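4 Dec 2018

Coat and knits sort, back bench, Skandley room

Carried on with the winter donations from Gosselin. The August lot was nearly all cotton and went quickly. This one is bulky and the bench fills up after a few pieces, so I've stopped tipping out whole bags and am taking things one at a time.

Order for today: puffy jackets first, knits second, anything with a fur trim left in the bag until the Etel shelf is cleared. Jackets get zipped up, pockets checked, then laid flat with the sleeves crossed at the back. Knits get folded in thirds and never hung. The last lot went on hangers and the shoulders grew points that steaming only half fixed.

Pink quilted jacket and a white ribbed knit are in this batch. Keep the pale knits away from zips and hook tape, as the ribs snag easily and a pulled loop shows more on white than on anything else.

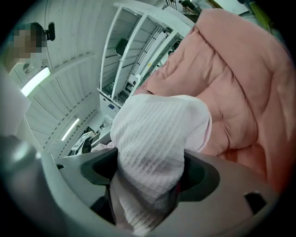 Sturnura says the quilted jackets shouldn't be squashed into the 30 litre tubs at all, and would sooner see them go loose on the top shelf with a sheet over them. Fair enough for the thick ones. The thinner vests can stay in tubs, I think, or we'll run out of shelf by the end of the week.

Weights for the log: tub limit is 7 kg, no change. I put one knit on the small scale to see if it was worth weighing them singly – 642 g, and the scale took ages to settle with a sleeve hanging over the side. Fold first, then weigh. Anything over 600 g goes with the heavy knits.

Labels: the grey pen rubs off the plastic tubs. Switched to tape and black marker. Older tubs still need redoing, starting with the ones by the door.

Still to do:
Clear Etel shelf
Find a clean sheet for the top shelf
Lint roller refills
Ask Gosselin to bag knits apart from anything with a zip

Left the fur trims in their bag by the sink, tied and marked. Please don't open it on the bench.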